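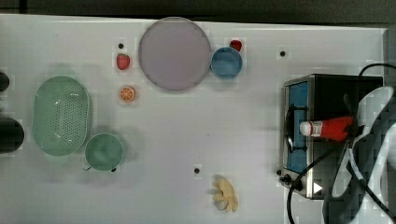 How often should you wipe the finger pads on a tabletop arm that handles plastic kitchen bits?

Every morning before the first pick, and again whenever a grip slips twice in a row. Lint-free cloth, a bit of isopropyl, leave to dry before you close the fingers.

June 19, 2021
By Constanza Paredes

Search tips Search this site Go

Workshop tips, arm cell edition. Written up between jobs so forgive the state of it. Most of these are from the bench cell at Nenside, the white table one with the play kitchen on it, and they should do for any small arm bolted next to a table.

Wiping the table

Damp microfibre, washing-up liquid, tiny drop. Then a dry one. No scouring pads, no cream cleaner. White tops go shiny in patches if you scrub and then the overhead lights bounce off the patch and the vision starts picking at nothing. We lost an afternoon to that in April.

Start at the far side, work towards you. Take everything off first, yes everything. Lifting one cup, wiping, putting it down again takes longer and you always miss the ring underneath.

Holes in the top: hoover, brush nozzle. Don't poke with a screwdriver. If you push crumbs through they land on whatever's below, and in our case that was a power supply.

Washing the play food

Warm water, soft brush, towel. Not the dishwasher. The thin moulded stuff goes egg-shaped on a hot wash and the grip you set up last week won't fit any more. Ours did. Whole bag of fruit, binned.

Strawberries and anything else with a bumpy skin hold dust in the dimples. Old toothbrush. Rinse well, soap film is slippier than dust.

Bottles: peel off any label that's lifting at a corner or stick it down properly. A half-lifted label catches on the pads and the bottle comes up crooked. Check the cap is on tight as well.

Colander and anything with little holes, hold it up to a window after. Dry fluff sits in there.

Finger pads

Wipe as at the top of the page. Then look at them side on. If the edge is rounded over or you can see a shiny stripe, swap them. Swap both. One new pad and one old one pulls everything off to the side and you'll spend the day blaming calibration.

We use Ulier pads, cut to size with a craft knife on a cutting mat. Clean off ALL the old glue first, plastic scraper, no metal. Press the new one on, clamp overnight with something soft between. I've tried clamping for an hour. Came off on a bowl.

Write the cycle count on a bit of tape on the base when you change them. Last set came off at 2,921 and were well past it. The set before did almost 1,000 and looked fine, so go by looks and use the number as a nudge.

Cables

This is the one that gets people. A loop hanging off the wrist will find the one thing on the table with a corner. Stoves and grates especialy. Run the arm slowly by hand to its furthest reach, then fully tucked in, and watch the loop the whole way. Not the gripper. The loop.

Enough slack for the full reach, and no more than that. Hook-and-loop straps, not zip ties, you will be moving them. Leave the straps loose enough to turn with a finger.

Feel along the cable with the power off once a week. Soft spot or a flat bit, change it. Don't tape it. Tape hides the next crack and leaves goo.

If something tall has to live near the base of the arm, put it where the cable doesn't swing. Sounds obvious. Took us three goes.

Stove, if you have one on the table

No cartridge in it. Ever. Check the compartment yourself at the start of the day, don't take someone's word. Knob at off and leave it at off unless knob turning is the job.

Wipe the steel with the grain. Dry it straight away or it spots. Lift the grate out to clean under it, then check it's sat down flat when it goes back. A grate rocking on one corner tips a round bottle enough to roll it.

Mark where the feet go. Small bits of masking tape at the corners, replaced when they get grubby. A stove nudged over by the width of a thumb is a stove the arm knocks into.

Bolts

Base bolts Monday, torque wrench, the figure from your own manual and not off a forum. Paint-pen stripe across each head onto the base so you can see at a glance if one has crept. Gripper flange screws the same day. They're small, they strip, use the right key and throw the worn one away. I mean it, throw it away, it'll only end up back in the drawer.

Homing

After any of the above, home it and run the empty path once at slow speed with your hand by the stop. Then once with a cup. Then carry on. If it homes a bit off, do it again before changing any settings. Second time off, check for a crumb or a curl of tape at the hard stop before you touch the software.

Noise

Ticking on one joint only: usually a strap end tapping the casing. Grinding: stop, power off, ring whoever you bought it from. Pramanik looked after ours and wanted a phone recording of the noise, so get one before you switch off if it's safe to, saves a visit.

Grease only where the manual says and only the amount it says. We had a tub of Bikirow general purpose on the shelf and somebody was generous with it. Grease on the casing, then on the cable, then on the table, then on the pads. See pads.

Putting it to bed

Arm parked, fingers open a little so the pads don't take a dent. Power off at the wall. Play food in a lidded tub, bowls and plates stacked by size with a sheet of kitchen roll between the ones that scratch. An old cotton sheet over the table. Not plastic, it goes staticky and pulls dust in from the whole room.

Shopping list for the drawer

Lint-free cloths, box of 200
Isopropyl, small bottle, the big one evaporates before your through it
Spare pads, 2 pairs
Hook-and-loop strap, a roll
Paint pen, masking tape, soft toothbrush
Correct hex keys, new ones

Will add the bit on cleaning the camera covers when I've found a cloth that doesn't smear. Spectacle wipes are no good on ours, they leave a rainbow.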